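Lerkik began as a card table in Thabiso Modise's head and ended up as a five-reel slot with 17 paylines. It is the second release from Pallden, the small studio he set up after leaving a job in land-based machines, and it plays like the work of somebody who spent years watching people press the same button.

The base game is slow by current standards. Wins are small and fairly frequent, wilds appear on the middle three reels only, and there is no bonus buy. Modise says he had one in the build until March and took it out. "Players went straight to the feature, left after 50 spins and had no idea what the rest of the game was like," he says. 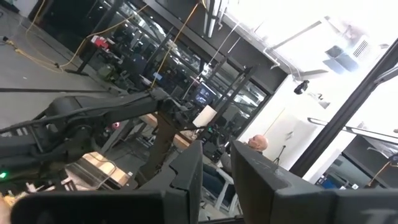 Free spins are where the money was spent. Three scatters start the round, and each winning line adds to a multiplier that stays in place until the end. The artwork changes too, from a plain green baize to a workshop full of moving parts. Musto, the symbol designer, drew the high-paying set in dark tones, and the low-paying card royals were left alone.

The top win is 3000 times the stake, modest next to many rivals. Potgieter, who handled the maths, wanted it lower still and the hit rate higher. They settled after testing showed that most rounds paid well under 300 times whichever version was used.

Stakes can be changed between spins but not during the feature, and autoplay is off by default. Lerkik goes live on 6th June. A version for smaller phone screens will follow, with the paytable moved to its own page.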